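Small storage bins on a work table: has anyone kept them sorted past the first month?
Home & Workshop > Storage and Organizing

plainpine_ok
Posted 13th February

I'm going to sound grumpy and I'm fine with that. Every article on tidying a work table ends up telling me to buy storage bins. Small ones, big ones, a lid, no lid, label maker, done.

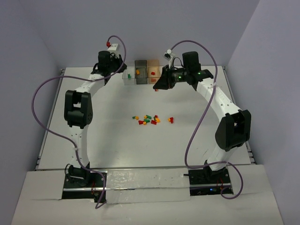

My trouble is that I've been through this before. I get bins, I spend an evening deciding what goes where, and a few weeks later one of them is full of tape, dead batteries, a tape measure and the screws from some shelf I no longer own. The table is clear, sure. All I did was move the mess six inches and put sides on it.

So I'm asking people who have had bins on the table itself (not on a shelf, not in a closet) for a good long while. Do they stay sorted? Or do you have a nicer looking junk drawer?

Please don't tell me to "find a home for everything." I have heard it.

drawer_person
They don't stay sorted. I had the Flivbridge ones for two years and gave them to my sister. Get drawers.

Marlo_T
I'll disagree with drawer_person, as usual. Drawers are worse. You can't see into a drawer without opening it, so you buy a second roll of the thing you already have. With a bin you at least see the junk.

What worked for me was fewer categories. My first try had 14. Fourteen! I had one for "small clips" and one for "other clips." Now there are 4: tools, stuff that sticks things together, stuff that writes, and returns. Returns is anything that belongs in another room, and it gets emptied when it's full.

plainpine_ok
"Stuff that sticks things together" is good, I may steal that. But how is "returns" different from my bin of batteries and mystery screws? You just gave yours a name.

Marlo_T
Mine gets emptied.

plainpine_ok
Says you.

Oana Oprea
I sew on a white table, and I had bins along the back of it for a long time before I took them off. Nothing wrong with the bins. The trouble was reach. Anything at the back of the table means leaning over whatever you're working on, and when I lean over fabric I drag my sleeve through pins. So things came out of the bins and didn't go back, and the front of the table filled up.

Moved them to the left side, close to me, and it got better. Not perfect. I still have a pile.

How deep is your table, plainpine?

plainpine_ok
Deep enough that I have to stand up a little to get at the back. I hadn't thought of that as part of it. I'm not totally convinced, my junk gets INTO the bins with no trouble at all, it's the right junk that doesn't.

Oana Oprea
Because you throw it. You can throw from anywhere. Putting a thing in the correct bin takes looking.

santeri_h
Santeri Hämäläinen, I used to post in the garage section. A few things, having set up more of these than I care to admit:

Load the bins with the table's front half clear so you have a place to sort. People skip this, they sort straight from the pile into the bins and half of it ends up wrong.

Heavy stuff goes low or it goes elsewhere. A stack of bins with pliers on top walks forward every time you grab something.

Don't label on day one. Use masking tape for a month, write on it with a marker, and cross things out. By March you'll know what each one is for. I paid for printed labels once and then lived with the wrong system because the labels looked nice.

Räsänen makes a bin with a cut down front that's easy to get a hand into. I have those at the bench. I'd pass on the Wemavley stacking set, mine wobbled from the start.

drawer_person
So the advice is to run a month long trial, with tape, to find out where to put a stapler.

santeri_h
Yes. How long have you been rearranging your drawers?

drawer_person
No comment.

kettle_and_twine
I have the Wemavley set and it doesn't wobble. Is your table level?

santeri_h
The table is level. I put the level on it. Might have been a bad batch, I only bought the one set.

kettle_and_twine
OK, fair enough. Mine's against a wall, so maybe that's holding it steady and I never noticed. I'll pull it out this evening and see.

gus_in_the_shed
Can I ask why people put them on the table at all? A table is for working. Every bin on it is table you don't have. I put up a rail and hung mine, and got the whole top back. Cost me $199 with the bins, and yes, that's a silly amount for a rail. Still happy with it.

Marlo_T
$199 to hang up some bins?? I could put two legs on a board for that and have another table.

gus_in_the_shed
And then you'd have two messy tables.

plainpine_ok
Renting, so no rail. The landlord counts holes.

I do take the point about losing table space. But I also don't believe the hanging ones stay sorted. Gus, go look at the one on the far right. What's in it?

gus_in_the_shed
Twine, a bike light, chapstick, an Allen key, a receipt from Oloten Hardware.

plainpine_ok
Thank you. That's all I wanted to know.

Oana Oprea
One bin of junk out of a whole rail is pretty good, though. You're grading this very hard. Before I had bins, everything I owned was the chapstick bin.

plainpine_ok
Maybe. I think what bugs me is the way they get sold, like the bin does the work. The work is me standing there for twenty minutes putting pens with pens, and I have to do it again every few weeks, and I could do that with shoe boxes.

kettle_and_twine
I did it with shoe boxes for years. They sag when you pull at the front, and they soak up anything you spill. But go ahead, they're free, and if you quit you're out nothing.

Update on the wobble: pulled it away from the wall. It wobbles. Sorry, santeri.

santeri_h
Ha. Apology accepted. Push it back against the wall and forget you ever looked.

drawer_person
Still drawers.

plainpine_ok
Right, so I'm going to try this. Shoe boxes first, with masking tape. Four categories per Marlo, at the side per Oana, nothing heavy on top. I still think I'll have a battery and screw box by the end of it. If by some chance I don't, I'll buy real bins and come back here and say I was wrong.

Does tape pull the print off a shoe box when you peel it, or is that only the shiny kind?

santeri_h
Only bothers the shiny kind, in my experience. Put it on the end flap and leave one corner folded over.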